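Baston 46 Translucent Wrapping Tape, Orange

Product group: Tapes and films / Wrapping and bundling
Supplier: Culurach
Item status: stocked

Baston 46 is a translucent orange film tape for wrapping, bundling and covering irregular parts. The film is tinted all the way through, so the color does not rub off at folds. A single layer lets the surface underneath show. Additional layers deepen the color, and uneven overlap shows as lighter and darker areas.

Specifications

Film: polypropylene, cast
Adhesive: water-based acrylic
Color: orange, translucent
Roll width: 46 mm
Roll length: 115 m
Film thickness: 34 microns
Core: cardboard, 3 in
Rolls per carton: 44
Unwind: low noise
Edge: straight cut

Application

Surfaces should be clean, dry and free of oil. Wipe metal and painted parts with isopropyl alcohol and let them dry before the first turn. Start with one full turn at light tension, press the starting end flat, then continue at an overlap of half the tape width. On straight cylindrical parts the tape lies smooth. On stepped or tapered parts it will crease, and the creases should be pressed down with the thumb before the next layer goes on. Cut with a blade or scissors. Tearing by hand stretches the film and leaves a ragged end that lifts sooner.

For bulky shapes, short lengths work better than one continuous wrap. Lay each strip across the shape and secure the ends with two turns around the narrowest section.

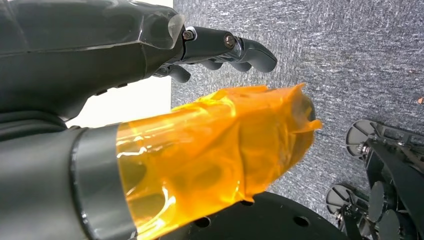

Number of layers depends on handling. Two are enough to keep dust off a part in storage. Four or more are recommended where the part will be set down and picked up repeatedly, with the final end placed on the side that sees the least contact. If a flap lifts, trim it back to where the adhesive still holds and cover it with a fresh turn. Pressing a dusty flap back down gives a weak bond.

Removal

Pull back slowly at a low angle. Tape left on for long periods may leave residue on porous or powder-coated surfaces. Residue comes off with citrus-based cleaner. Do not use acetone on plastic parts.

The tape is not rated for electrical insulation, load lifting or contact with food. It is not a pressure seal. Prolonged direct sunlight fades the tint and makes the film brittle.

Storage

Keep rolls in the carton, on their sides, away from radiators and windows. Rolls brought in from an unheated store should stand at room temperature overnight before use. Cold film splits along the edge when unwound quickly.

Related items

Baston 46 Clear: same film and adhesive, no tint
Baston bench dispenser, weighted base, fits 3 in core
Annamalai bench mat, white, wipe-clean
Inovis surface wipes, tub

Questions from customers

Can it be written on? Yes, with a permanent marker. Black reads best against the orange. Ballpoint pen does not take.

Does it stick to itself? Yes. The acrylic adhesive bonds well to the back of the film, and the bond gets stronger over the first day. Reposition within the first few minutes.

Is there a wider roll? A wider version is planned for June. Contact Vaida Grīnberga in sales to be notified.

Is the color consistent between batches? The tint is checked against a reference strip at slitting. Small differences can still be seen when rolls from separate batches are used side by side. State on the order if all rolls must come from one batch.

Ordering

Sold by the roll or by the carton. Technical questions and sample requests go to Ebbe Dahlgren, product support. Samples are supplied as short rolls on the standard core.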